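Home | Products | Grippers | Support | Contact

Skaron 2 - two-arm bench kit
August 18, 2019, by Eugénie Picard
Print this page | E-mail this page

The Skaron 2 is our bench kit for laboratories and schools which want to teach a robot small household tasks. You receive two arms, a set of grippers, the control box and the Zeltulis software. The upper frame is sold separately, because many customers already have one.

Each arm lifts 200 grams with the gripper mounted. The fingers are changed with one screw and we keep 17 shapes in stock. Assembly takes nearly a day for two persons - please read the cable chapter of the manual before you start.

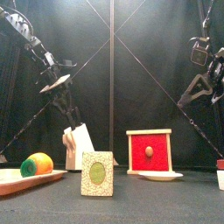 The long fingers are the ones we recommend for kitchen work. They are narrow, so they can come down from above between objects which stand close together, like the white knife block and the small patterned box in front of it. A round knob, as on the red cabinet, is a good first exercise for new users. The toy fruit and the other objects are not part of the kit.

Spare fingers are ordered under number 226. For a price, please write to Loïc Chevalier in our sales office.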